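Feldale Laundry Basket, White

Home > Laundry room > Baskets

$22 - in stock, ships from our Lachance shop

I've been selling baskets long enough to get fussy about them, and the Feldale is the one I took home myself. It's white plastic, it wipes clean with a damp cloth, and it doesn't snag on sweaters (my old wicker one ate two of them!).

Size and weight

It's 600 mm long and 400 mm wide, so it fits on top of most front loaders and sits nicely at the back of a folding table. Annick Poirier, who packs our orders, carries hers down two flights every weekend and says the handles don't dig in.

How I use it

Everything goes in straight from the dryer, all colors together. Then I park the basket at the back left of the table, pull out one thing at a time and lay it flat in the middle before I fold. Finished pieces stack up at the back right - jeans and towels first if you have them, thin stuff on top. 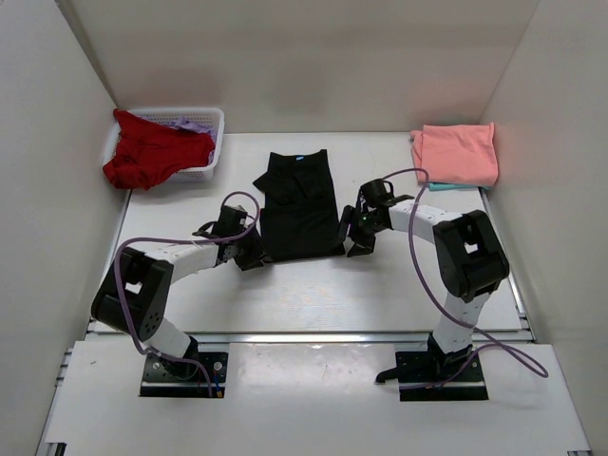

Goes well with

The Hukulberg drying rack, which folds flat behind a door, and the Doltik mesh bags for socks and anything with a strap. Buy the basket with either one and shipping is on us.

Questions and returns

You have until the end of April to send back anything bought over the holidays. Write to me, Lucie Leclerc, through the contact form and mention item 128.

Page updated Dec 20, 2025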